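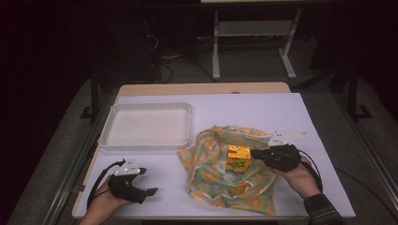 How long does it take to teach a pair of grippers to pack a lunch?
Eleven weeks, if you count the two we lost to a bad cable and a worse idea about lighting. That gets you to the point where it works more often than it fails, on one table, with one lunch.

Summer project report, Orncombe robotics group
Turned in 30 July 2019

Okay, so this is my write-up of what our team did this summer. Ms. Frota asked for "methods, results, and what you'd change," and I'm going to get to all three, just maybe not in that order. The team was me, Janaína Lopes, and two Ronaldos (Guerra and Amaral, and from here on I'm using last names or this will be unreadable). Ivone Frota was our advisor. Odette Pichon graduated last year but kept coming back to help with the training code, and without her we'd still be staring at an error message from the second week.

The assignment we picked was called the lunch line. There's a carton of juice, a cloth bag and a tray, and the robot is supposed to be able to deal with all three: carton into bag, carton out of bag, carton onto tray, bag moved over, and so on. We named the robot Vonia. It has two arms and it lives on the big cart by the window, and most of this report isn't about Vonia at all, because most of the summer we weren't using it.

What we were doing was holding the grippers ourselves. The plan was that a person does the task by hand with a gripper in each fist, the cameras on the grippers record it, the white plates with the dots tell the tracking software where each gripper is, and then the program learns from that. I thought this would be the easy part! You just do the thing a lot of times. A little kid can put a juice box in a bag.

Well, try it with two fingers that only open and close. The first afternoon I knocked the carton over so many times that Guerra started making a buzzer noise every time. You lose your wrist feel completely. You also can't see past your own gripper half the time, so you start leaning, and when you lean your sleeve gets in front of a plate and the tracking drops out and the take is no good. Lopes was the best at it by far. She plays cello, and I don't know if that has anything to do with it, but she moves slowly and never seems to change her mind halfway through a grab. My takes are full of changing my mind.

We set ourselves a goal of 3000 usable takes by the end of the summer. We ended up with 2041. I'm putting both numbers here up front since Ms. Frota told us last year that hiding the disappointing number on page four fools no one. 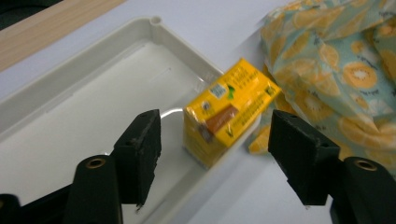
The thing I'd most like the next group to understand is how much the height of the grab matters. When we started, each of us closed the fingers wherever felt right. I went low, Amaral went high, and Guerra was all over the place. Every one of those works fine for a human, because you adjust. But when Odette trained the first version on the mixed takes, Vonia picked a height that was sort of the average of all of ours and it was a terrible height. It pinched the carton where none of us had ever pinched it, and then it tipped.

So we had a long meeting (with pizza, thank you Ms. Frota) and wrote down some rules. These are copied off the whiteboard:

Bring the fingers in level with each other before closing.
Grab the carton around the middle.
Stop for one breath before lifting.
Don't squeeze more than you have to.
If you bump something, finish the take anyway and mark it.

That last one was Amaral's and we argued over it for a good half hour. Lopes wanted to throw out every take with a bump in it so the data would be clean. Amaral said that Vonia is going to bump things too, and if it never sees anyone recover from a bump it won't have a clue what to do afterward. We tried it both ways. The version trained with the bumps left in was better at getting itself out of trouble, and the version without them would nudge the tray a little and then just hover there like it was embarrassed. We kept the bumps.

The lighting problem was my fault. I had read that you should vary the lighting so the robot doesn't get used to one kind, and that's probably true if you do it a sensible way. I did it by hauling in a desk lamp and moving it between takes. Anything shiny got a bright streak on it in a different place every time, the tracker lost the plates when the lamp was low, and we had to toss nearly a full week. After that we used the room lights and left them alone. The other lost week was a cable on the left gripper that had gone bad inside, where you couldn't see it. The video would freeze for a second and then jump. Guerra found it by wiggling every cable in order while Lopes watched the screen and yelled. We should have done that on the first day of trouble and we did it on the fifth.

Cloth was hard too. I don't think any of us respected cloth enough going in. A carton has the same shape every time you look at it. A bag is a new shape every single time you put it down, and the opening is never where it was. For a while we were smoothing the bag out before each take, laying it nice and flat with the opening facing us, and our numbers got really good, and then Odette visited and crumpled it up and dropped it on the table and Vonia had no idea what it was looking at. She wasn't mean about it. She said, "Who's going to iron it for the robot?" and that pretty much settled things. From then on whoever wasn't holding the grippers did the crumpling, with their eyes closed, and the person with the grippers had to take what they got.
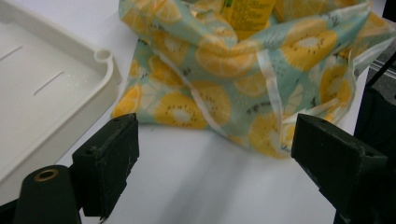
Crumpling slowed us way down, and it's the biggest reason we missed the goal. A take with a flat bag goes by in no time. With a messy one you might spend most of it just working one finger under an edge, and if the cloth folds over on itself you have to back up and think. My hands got sore. Lopes started wearing a wrist brace, which turned out to be her brother's and too big, so we made a schedule where you'd trade off before you got tired and not after. Should have had that from the start, too.

Results! For the final test we did 32 runs on Vonia, all of them with a crumpled bag and the carton going in. Guerra set everything up for each run so the rest of us couldn't cheat without meaning to. A run only counted if the carton ended up all the way in the bag and stayed there when the arm let go. More than half counted. I would love to tell you it was way more than half. The misses were mostly the same miss over and over: one arm finds the edge of the bag and lifts it, the other arm comes in with the carton, and the first arm lets go a moment too soon, so the bag closes up and the carton gets set down on top of it. From across the room it looks like it worked. Amaral cheered for one of those and had to take it back.

Carton onto the tray was much better and hardly ever failed, so we quit testing it formally, which Ms. Frota has pointed out is not the same thing as having a result. Fair. The full table for that one is missing because we don't have one.

We also took Vonia to the Flelside open day, where it ran for a whole afternoon in front of parents and somebody's extremely interested toddler. It did better there than in our own tests, and my guess is that's because we were setting the bag down more kindly without noticing. I'm not counting those runs for anything. It was fun, though, and a man from the Palaniappan workshop down the road spent a long time asking Lopes about the finger pads and then mailed us a strip of softer padding to try. We haven't put it on yet. The pads we have now are pretty beat up around the edges, and I'd like to know whether that's part of why the carton slides.

What I'd change, in no special order. Write the grabbing rules before the first take and tape them up where you can see them. Check the cables every morning. Crumple from day one. Label takes while you're doing them, since I spent four evenings in a row watching old videos trying to figure out whether a certain wobble was a bump or just me. And get a second person on the code, because whenever Odette was at her job we were stuck, and she did nearly all of the fixing after ten at night.

Also, keep your sleeves pushed up. I wrote that on the board so many times that it's still faintly there.

As for what's next, Guerra and I want to come back to the letting-go-too-soon problem in November when the lab opens up again. Lopes thinks we need more takes where the bag starts to close and the person catches it. Amaral thinks the arm that holds the bag should simply wait for the other one, as a rule, written in by hand, no learning involved. I'm with Lopes, but his way would take an afternoon and hers would take until spring, so we'll probably do his first and see how far that gets us.

The takes are on the shared drive in the folder called lunch, sorted by who was holding the grippers. The folder called lunch_old is the desk lamp week. Please don't train on it.

Orncombe Robotics Group | Contact the group advisor | © 2019 Orncombe Robotics Group | Back to top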